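Repacking snack bags for the office pantry, how do you close them?

Forum: Kitchen and Pantry > Storage

a_trummer
Posts: 111
Sep 10, 2018

I look after the snack shelf at work. It's two shelves over the coffee machine and one deep drawer, and there are 26 of us using it. People bring things back from trips, so besides the usual chips and pretzels we get a lot of imported bags in odd sizes.

My problem is the opened ones. Somebody eats a third of a bag, rolls the top over twice and puts it back. It unrolls, tips over, and I end up vacuuming the drawer. I bought a pack of Dindar clips last year and they slide off anything shiny. Rubber bands get lost.

What are you all using? I don't want to pour everything into jars if I can avoid it.

malou_t
Posts: 1834

Jars. Sorry, but I went through this for years at home and jars are what ended it. Oberholzer makes a square one with a rubber seal that fits two deep on a normal shelf. Put a strip of masking tape on the lid and write what it is.

a_trummer

The square ones look good but the shelves are only nine inches deep. And if I decant the imported stuff I lose the label. We have one person with a sesame allergy and she reads every package.

zaugg.leopold
Posts: 402

Allergy settles it for me, keep the original bags. Malou's masking tape won't hold an ingredient list.

For closing, flatten the air out first, fold the two top corners in to make a point, then roll the point down and turn the corners inside out over the roll. No clip needed. Works on chip bags if they're at least half empty.

malou_t

You can cut the label off the bag and put it in the jar. I do it all the time.

zaugg.leopold

And then somebody refills the jar with something else and leaves the old label in. I've seen that happen in our break room.

malou_t

Then your break room needs one person in charge of refilling. Ours has that and it's fine. 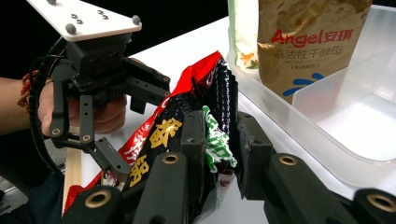

florian_b
Posts: 58

Glossy bags are the hard case. The paper-feel ones hold a fold and you can put nearly any clip on them. The shiny film springs open as soon as you let go, and a smooth plastic clip has nothing to bite on. With a bag like the red and black one in my picture, the kind that bunches and crinkles all over, I don't try for a neat roll. I gather the top into a neck and put a twist tie on it. Then it goes in the drawer standing up, with the side that has the label facing out.

a_trummer

That's pretty much what half my drawer looks like. Do the twist ties hold? Mine came off a bread bag and the paper is worn off the wire.

florian_b

Bread bag ones are too short. Get the six-inch garden kind on a roll and cut them yourself. Go around the neck three times.

ambros_w
Posts: 19

Second the garden ties. I also want to put in a word for wooden clothespins. Esska ones have a strong spring and the wood doesn't slip like plastic does. Two per bag, one at each end of the fold. A bag of them costs less than four proper clips.

zaugg.leopold

Clothespins are fine until the bag goes in a drawer. They stick out and catch on the next bag. On a shelf, sure.

ambros_w

Depends on the drawer. Mine is a Pustach with the high sides and I've had no trouble.

malou_t

Whatever you pick, write the date on the bag when you open it. I threw out a whole shelf last November because none of us could say how old anything was.

a_trummer

Good point about the date, I'll leave a marker in the drawer. Going to try the garden ties for the shiny bags and clothespins for the shelf. I measured the drawer and there's room for a divider down the middle, so opened on the left, unopened on the right.

Does anyone know if the corner fold works on the small square bags? The ones with a seam down the back keep splitting on me.

zaugg.leopold

Not well. Fold those away from the seam and use a clothespin.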